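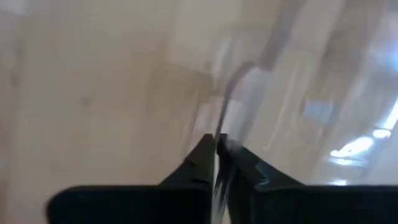
*Wrist camera, fingertips almost together, clear plastic filling most of the right side.*

13th January

The exposure problem on the wrist cameras is still open, so I will start with that and then go back over the rest of the table, which has changed a good deal since the last post in July.

Both wrist cameras are mounted behind the gripper, looking forward along the fingers. They were on automatic exposure because that was the default in the driver and I had not got round to changing it. With the arm stationary this is fine. With the arm moving under the workshop lights, the camera picks a long exposure whenever the black fingers take up a large part of the view, and everything beyond the fingers smears. The fingers themselves stay fairly sharp as they move with the camera. Anything clear suffers most. A transparent edge gives the eye very little to go on even when it is still, and once smeared it is mainly a set of pale streaks with highlights in them.

I have now fixed the exposure at a shorter time and raised the gain. The pictures are noisier. Noise I can live with. The other option was more light, and the lights at Tillen are on one circuit for the entire room, so what suits my table does not suit the person soldering at the next one. A small lamp on the frame is possible but would add glare to clear plastic, and there is enough glare already.

## Frame

The frame is black aluminium extrusion, bought cut to length from Flisora. I ordered it with the ends tapped and paid extra for that. It was worth paying. On the first version I tapped the ends by hand, two of them went in crooked, and the top was never flat again.

The top is light butcher-block board. I had meant to use a sheet of something white and easy to wipe, but the board was on the rack and the right depth. It has moved slightly since it was fitted. The brackets underneath have slotted holes, so the board can shift without pulling the frame, and I check the level with a straight edge before calibrating. If I were starting again I would seal both faces of the board before fitting it.

The arms are clamped at the left and right sides, facing inwards. I tried both at the back first. That leaves the front clear and looks tidier, but the elbows foul each other as soon as both arms want the middle of the table. With one on each side they meet only at the grippers, and that can be handled in software by keeping a shared zone which one arm holds at a time. The zone is a plain box. It is larger than it needs to be.

The diagonal legs are the part I would copy. The square legs on the first version let the top sway when an arm stopped suddenly, and the sway showed up as a position error at the fingertips. Bracing cured most of it. The remainder went away when I lowered the acceleration limit on the shoulder joints, which I should have done before buying more extrusion.

## Cables

Every joint has a servo and every servo has a cable, and the cables are what fail. The run on each arm goes along the links, with a loop at each joint, then drops off the side of the table towards the floor. The loops need to be long enough for full travel and short enough not to catch on the elbow. I set them by driving each joint slowly to both ends of its range and clipping the cable afterwards. Clipping first and testing later cost me a connector.

The servo bus runs through a Hoarau board on each side. These are cheap and work well as long as the supply does not sag. When it does sag, the far servos on the chain drop out without reporting anything and the arm goes soft at the wrist. For a week I took this for a mechanical fault and had the wrist apart twice. A thicker supply cable from the power unit to the board put it right. The log now records supply voltage alongside joint position, so the next time it happens I will at least be looking in the correct place.

Bernadette Vidal pointed out that my cable drop on the right was at knee height for anyone walking past to the laser cutter. It has been moved in under the table.

## The sorting task
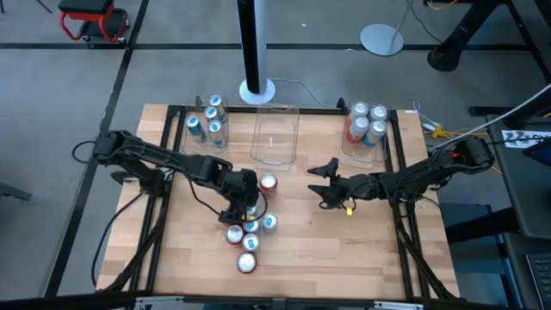

The test task is moving drinks cans between the open table and a row of clear bins along the far edge. Cans are cheap, stiff enough to grip and close to identical in shape, so most of what goes wrong is the fault of the machine. An upright can also has a convenient failure: if a finger catches the rim off centre, it tips, and everyone in the room hears it. The script treats the two arms as separate workers with a common list. Either may take any can it can reach, subject to the shared zone. The awkward position is the one the left arm is in over the cluster, with its gripper pointing straight down and cans close on more than one side. The fingers need room to open before they descend, and in a tight group there is no room. The right gripper, open and empty over the middle of the table, has a much simpler approach from there to anything standing apart, such as the red can nearer the bins. At present the script ranks cans by distance from the gripper. It ought to rank them by clearance, so that isolated cans go first and the cluster loosens from the outside. I have written this but not merged it.

Bins packed with four cans are worse than clusters on the table, as the walls take away the option of coming in from the side. The fingers are angular and quite wide at the base. They were drawn for picking up blocks and I have not redrawn them. A narrower pair is printed and waiting for a longer set of screws.

The clear walls are also a poor choice for the overhead camera. It sees the cans through them with a small shift from refraction, and the rounded corners throw bright lines that the detector sometimes reads as a rim. Opaque bins would remove the problem. I am keeping the clear ones for the moment, partly out of stubbornness and partly because the detector has to deal with this sort of thing sooner or later.

## Logging

Each attempt is saved as one file with the joint positions, the supply voltage, the fixed camera and both wrist cameras. There are 1,104 files as of this morning. I had been saving video uncompressed, which filled the disc on the laptop, and I deleted the early ones made on the old frame. The calibration was different then and they could not be compared with anything later.

The cameras are not hardware synchronised. I stamp each picture on arrival and accept the error. At the speeds I run, the error is smaller than the backlash in the wrist. If the arms were faster I would need to do this properly.

One further note on calibration. The printed board I use for the fixed camera had gone slightly wavy from being stored upright behind the radiator. Results were plausible but the height was wrong towards the right of the table by over 2 mm. I glued a new print to a piece of glass from a picture frame. Check the flatness of the target before blaming the lens.

## To do

- Merge the clearance ranking and run it against the old one with the same starting layouts.
- Fit the narrower fingers, left arm first.
- Replace the clamp on the right arm. It loosens, and I have been retightening it at the start of each session.
- Strain relief on both wrist cameras. The plug takes the full bending load when the wrist rolls.
- Write the parts list up in a form other people can use. I have had a request for it from the workshop at Flurness, who have the same extrusion and want to know which brackets fit the slot. The answer is the 20 mm series, with the long nuts. The short ones turn in the slot before they bite.

The exposure settings are in the config file in the usual folder, under the camera section. The gain value is commented, the exposure value is not, and I will correct that when I next have the file open.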